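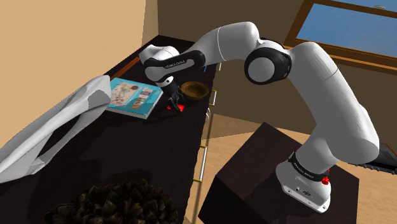 The Wuldale club has confirmed its arrangements for the rugby season that opens in September. Home matches will again be played at the Grarau ground, where the main stand has been refitted with 220 covered seats. Total capacity is now 922.

Members are reminded that parking at the ground is limited – supporters traveling from Lutarier should use the shuttle, which departs one hour before kickoff.

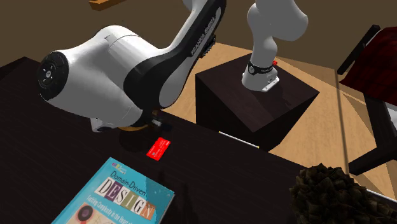

Training and Selection

Senior training will take place each Monday at 7 p.m. Players wishing to be considered for the Gumede Cup squad must be registered before the first session. Nearly 800 spectators attended last year's final.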